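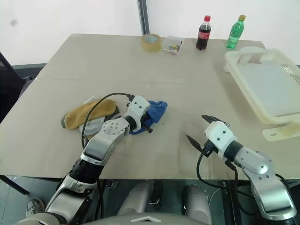
Cillwood temple families object to resequenced lamp rite

Cillwood: Families who hold hereditary duties at the hill temple in Cillwood have objected to a revised timetable for the evening lamp rite, saying the new order places the lighting of the outer lamps ahead of the offering at the inner shrine and reverses a sequence kept since the temple was consecrated.

The timetable was issued by the temple's management board in April and took effect the same week. Under it, the outer lamps are lit at 5.30 pm and the inner offering follows at 6.15 pm. The previous practice had no fixed clock time. The inner offering was made at sunset, and the outer lamps were lit from a flame carried out of the shrine once the offering was complete.

Shengli Liang, who represents the eight families with duties at the temple, said the source of the flame was the main point of dispute. If the outer lamps are lit first, they cannot be lit from the shrine flame, and are now lit with a gas lighter at the gate.

"The hour can be discussed. My grandfather's generation moved it twice during the dry years," Mr Liang said. "The flame comes from inside. That is written in the duty book, and the board has a copy of the duty book."

The duty book is a handwritten register listing 53 separate tasks performed across the ritual year and the family responsible for each. Eleven of its pages deal with the evening rite. The families say the register has legal standing because it was attached as a schedule to the deed under which the temple grounds passed to the board. The board accepts that the schedule exists but says it records who performs each task and does not fix the order in which tasks are carried out.

Pilar Paredes, secretary of the board, said the change was made after the last shuttle bus from Trosia was brought forward to 7 pm. Under the old arrangement, visitors who stayed for the full rite in the summer months missed the bus and had to walk down to the lower road in the dark.

"We had 93 written requests for an earlier finish, and most came from older worshippers," Ms Paredes said. "The board considered them at two meetings. The families were given notice of both."

Mr Liang disputed the last point. He said notice of the first meeting reached the families after it had been held, and the agenda for the second listed the item as "lighting and transport", which he and others took to refer to the car park. Minutes of the second meeting, a copy of which has been posted in the temple office, record the motion as carried without dissent. No member of the duty families was present.

The outer lamps stand along both sides of the stepped path from the gate to the forecourt. There are 136 of them, set in stone niches, and lighting them by hand from a single flame takes between 35 and 40 minutes depending on wind. The board's position is that this interval is the reason the rite cannot be shortened unless the lamps are started first. The families have proposed a different arrangement, in which the inner offering would be brought forward to 5.15 pm and the lamps lit afterwards by four people working from two carried flames – one for each side of the path.

Ms Paredes said the proposal had been received and would be looked at, but noted that an offering at 5.15 pm would fall well before sunset for much of the year. Mr Liang said the families would accept an early offering as the lesser departure.

The two sides also differ on oil. The revised timetable specifies a measured quantity for each outer lamp so that all burn out by 8 pm, when the gate is locked. The duty book calls for the lamps to be filled to the lip and left to burn down overnight. The board's insurer raised the matter of unattended flames after grass beside the path was scorched last summer, and the board says it has no room to move on this item. The families have not asked for it to be reversed, though they want the change entered in the register with a note of the date and the reason.

A similar disagreement at the Shao shrine, further along the same valley, was settled when its board agreed to keep the older sequence on festival days and use a shortened form on ordinary evenings. Mr Liang said the Cillwood families had discussed that model and were divided on it. Three of the eight consider the daily rite to be the one that matters most.

For now the families are continuing to carry out their tasks under the new timetable, with one exception. The family responsible for the gate lamps has declined to use the lighter, and those two lamps have been lit by temple staff.

The board will hear the families at the Fakside hall on Friday at 7.30 pm. The meeting is open to registered worshippers, who may speak but not vote. Written submissions can be left at the temple office until noon on the day.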